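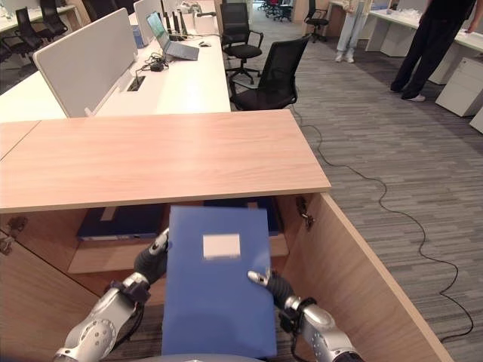

4.2 Where closed files are kept

Figure 3. Blue box file held upright in front of the open cubby of a wooden desk unit. Two dark blue binders lie flat on the shelf inside.

The first part of the study dealt with the shelving in the main file room at Arnanville, where each box has a numbered place. This section deals with the storage that sits outside that system, in and under the desks. Desk storage had not been surveyed before January, and the register had no column for it. Staff at both sites described it as temporary, although Morais found papers in one desk unit that had been there since the office moved.

The survey covered 1123 files at the two sites. Of these, 139 were found in desk units and the rest on shelves or in cabinets. Each file was entered once, with its type (box file, binder or loose folder), the way it was resting, and whether its label could be read by a person standing at the desk. Coelho and Mota did the entries separately for the first 70 files and compared them before going on. They disagreed mostly over labels, and the rule was then changed so that a label with nothing legible on it was entered as blank, whatever its condition.

The open cubby is the commonest form of desk storage at Arnanville. It is a compartment below the desktop with no door on the front, and was meant for a bag or a small printer. Binders put into it tend to be laid flat, as in Figure 3. A binder lying down can be pushed in with one hand and does not fall over when its neighbour is taken out. The drawback is that the next one is usually placed on top, and the lower one then has to be dug out. The spine may face the front, and one of the binders in the figure has its white spine edge turned that way, but this helps only if something has been written on it.

Box files are a different matter. They are deeper than the binders and staff prefer to stand them up – the catch is easier to reach and the contents stay squared. A box file that will not stand in the space is either turned on its side or left on the desktop. We recorded both habits at Vevgate, sometimes at the same desk.

Labels were the weak point throughout. The box file in Figure 3 has a small white label near the top of its cover, with no legible writing on it, and was entered as blank. Blank labels were more frequent in desk units than on the shelves, where the clerk checks each box on arrival. Several staff told Mota that they knew their own files by colour and position and saw no need to write anything down. This works until the desk changes hands. Carvalho, who took over a desk at Vevgate during the survey, opened every file in it to find one supplier contract.

Blue was the usual colour at both sites, as the standing order with Pacheco was for a single colour. Colour therefore tells the reader very little, and we left it out of the tables that follow.

Two limits should be noted. Locked pedestals were not opened unless the user was present, so the desk figure is probably low. The survey also took no account of how often a file was used, and a binder consulted every morning counts the same as one that has been forgotten. Shboul's diary study, reported in Section 5, goes some way towards filling this second gap.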